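Maintenance of Heavy Mobile Equipment
Handout to Lecture 6: Wheel loader brakes in wet and dusty sites
Teacher: Joonas Aaltonen

Read this before the Monday class. The calculation part will be done on the blackboard, so it is not included.

1. What we mean by a wet disc brake

In last lecture we looked at the dry caliper brake, which is still found on older forklifts and small dumpers. The disc is in open air, and everything that flies in the air on the site comes also to the disc. In a quarry this means stone dust, and stone dust works as grinding paste. Pads which should last a whole season can be finished in a few weeks.

The wet disc brake puts the discs inside the axle housing, in oil. The oil takes heat away from the friction surfaces and keeps the dust outside. The word "wet" refers to this oil. Every year some student writes in the exam that a wet brake is a brake for rainy weather, so please remember it.

2. Main parts

Friction discs, splined to the rotating shaft. Steel plates, held by the housing. A piston which presses the pack together. Return springs. Seals between the piston and the housing. In the service brake the pressure pushes the piston on. In the parking brake the springs push it on and the pressure releases it. If the hydraulic pressure is lost, the parking brake closes by itself. Keep this in mind when you read about towing in section 5.

3. Case: the loaders at Bosance

The Bosance quarry had 17 loaders when I worked there, most of them on the same type of axle. The oil change interval for the brakes was 3000 hours, which was copied from the manual for general work. But the loaders at the crusher drove downhill with a full bucket the whole shift, and this is not general work. Their oil was dark and smelled burned long before the change. When we opened the first axle, the friction material was worn almost to the steel and the grooves could not carry oil any more.

We did two things. The interval was shortened for the crusher loaders only, and the drivers were asked to take a lower gear before the slope and not on it. The second change cost no money and I believe it helped more. I cannot prove this, as both changes were made in the same month.

4. Checking wear without opening the axle

Many axles have an inspection plug. Apply the brake with full pressure, remove the plug and measure the gap with the feeler gauge. The limit is given in the service manual of the axle maker, and it is not always the same maker as for the machine. Hunwood sold for many years loaders with Pitkänen axles, and the mechanics often looked in the wrong book.

Measure both sides. If one side is clearly more worn than the other, suspect a piston that does not come back fully. Such a brake drags, makes heat, and the driver may notice only that the fuel consumption is higher.
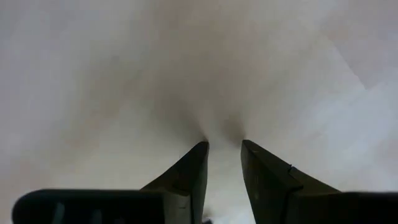

Take also an oil sample when you have the plug open. Fine metal in the sample is normal up to a level. Water is never normal. It comes in through the breather when a hot axle is driven into a deep puddle or washed with high pressure directly after work. The Brumero workshop guide, page 50, has a good table for reading the results. A copy is in the course folder.

5. Towing

Never tow a machine before the parking brake is released by the mechanical method described in its manual. Block the wheels first. After the release the machine has no parking brake at all, so use a rigid bar and not a rope.

Homework

Explain why the oil in a wet brake must not be replaced by ordinary gear oil. Half a page is enough. Draw also the piston and springs of the parking brake in both positions, applied and released. Return on paper, with your name on every sheet.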